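# The long apprenticeship

When Voicu moved its parts warehouse to Skandgate six years ago, it told the town that the new site would need fewer pickers and more technicians. Both halves of that promise came true, though at different speeds. The picking jobs went within two winters. The technician posts took longer to fill, and a good number went to people who drove in from elsewhere.

Tania Bandara was a picker on the late shift. She is now a maintenance planner, and her route from one job to the other says a lot about what retraining asks of people. She started with an evening course at Jeltden, the adult college by the ring road, three hours a night, two nights a week. The first term was mostly maths she had last seen at school.

"I knew how the conveyors behaved," she says. "I could hear when a motor was going. What I couldn't do was write it down in a way an engineer would read."

Her employer paid the fees but not the hours. She swapped shifts with colleagues, and her sister collected the children. Of the people who began the course with her, several left before the spring, most of them over childcare or the bus timetable. The college has since moved one class to the mornings, and attendance has held up better. 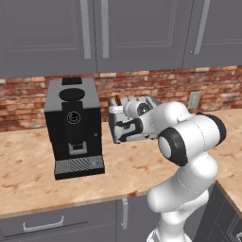
Money is the part of retraining that gets argued over most, and the arguments tend to stop at course fees. Travel, lost overtime and the cost of sitting an exam twice are usually left to the learner. Content gets less attention again. At Jeltden the tutors try to begin with objects everyone knows, on the grounds that a two-fingered gripper held up to the front of a toaster raises most of the questions a factory cell does: where the arm can reach, how hard it may press, what sits beside it on the worktop. Only after that do they hand out the wiring diagrams.

Stamano, a small training firm that supplies some of the college's course material, would like employers to share the cost of a common certificate. At present a technician who leaves Voicu takes a folder of in-house badges that mean little to anyone else. Larger firms have been slow to agree. Some worry they would be paying to train a rival's staff, and one manager I spoke to said so quite openly.

Bandara thinks the worry is overdone. She has had offers and stayed put — the hours suit her, and she likes knowing the building. Her own complaint is about timing. The notice of change came in April and the first course place came the following autumn, and by then some of her shift had already taken work at the supermarket depot. A few of them have asked her since whether it is worth applying. She tells them to brush up on fractions first and to ask for the morning class.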